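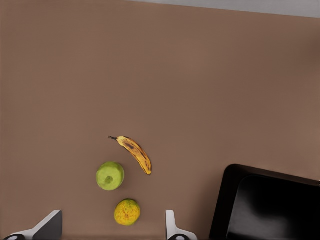
Fig. 1. Simulated tabletop: banana, apple, citrus fruit, black tray. Gripper fingers at the bottom.

Gridcombe shared workshop – notes for session 6
Handout by Mahfuz Matubbar, 10 Feb 2020

Before we cut any parts for the Gemari arm, we run it in simulation. Fine. Just don't believe the score.

Nicanor's log lists 3,171 picks in the simulator. The real arm has had 40 tries on the bench, and I would trade most of the log for another 400 of those. Look at the shadows in Fig. 1, and at the plain brown table. Our bench has glue on it and a window beside it.

Points to argue with:
Friction. Who chose the value for the peel, and from what?
Shape. A banana is curved. Does your grasp planner know that, or does it see a box?
Tray. Shiny black plastic or metal gives many depth cameras trouble. Test yours on it.

For next time: pick one fruit, write down where you expect the grasp to fail on the real arm, and bring the number you would accept as proof you were wrong.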